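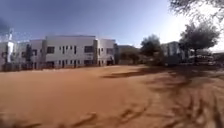

The white building across the open ground, with the sun coming in from the right.

Thu 23 January

So we've done it. The form is in, the deposit is paid, and our daughter is down to start upper school at Lurnurlow after the summer. I've been boring everyone I know with this since before Christmas, so I may as well bore you lot too and then (I promise) go back to writing about bread.

For anyone who hasn't followed along, we had it down to two. Erkeck is the one everybody round here talks about. Lovely library, very sure of itself, and a two-hour entrance paper that she sat on a Saturday morning with a streaming cold. Lurnurlow is smaller and further away, with 245 pupils all told, and I'd only heard of it through a woman at my husband's work whose son went there for the music.

Erkeck offered her a place. I wasn't expecting that after the cold! And I'll admit I was flattered for about a week and told my mother, who told the whole of her street.

Then we went back to Lurnurlow for a second visit and sat in on a science lesson. The teacher, Sixten Lindholm, had them arguing about why their results didn't match the ones in the textbook, and he let the argument run on much longer than I would have. My daughter is quiet. She's the sort who knows the answer and looks at her shoes. Near the end she put her hand up, in a room full of children she'd never met, and asked whether they'd all let the thermometer settle for the same length of time. He said "go on", and she did. I had to pretend to look for something in my bag.

On the way home she said she liked that you were allowed to be wrong out loud. I've been thinking about that ever since.

The practical side is less romantic. The bus is 28 minutes if it comes. The fees are 1450 a term once you've added lunches — a bit less than Erkeck, a lot more than nothing — and we've had to have a proper talk about the car, which will now have to last. Uniform is just a jumper, thank goodness, and there's a second-hand rail for those. She also has to pick a language before the end of January and is dithering between German and Spanish, mostly on the basis of which one her friend Vik is doing. (Vik is going to Erkeck. I have pointed this out.)

A few of you have sent messages asking much the same thing, so I'll put it here.
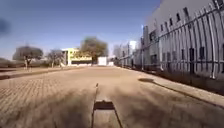
Do they have to sit an entrance exam for Lurnurlow?

There's no formal paper. They spend a morning in lessons, write a page about something they've read, and have a chat with one of the teachers. Ours took in a Verkow book about shipwrecks and talked about it until they ran out of time.

Next thing is the new parents' evening, where we get the reading list and find out who her tutor is. Classes start at 8, so somebody in this house is going to have to learn to get up, and I rather suspect it's me. If you've got a child who's done the long bus thing, do tell me how they coped with the homework.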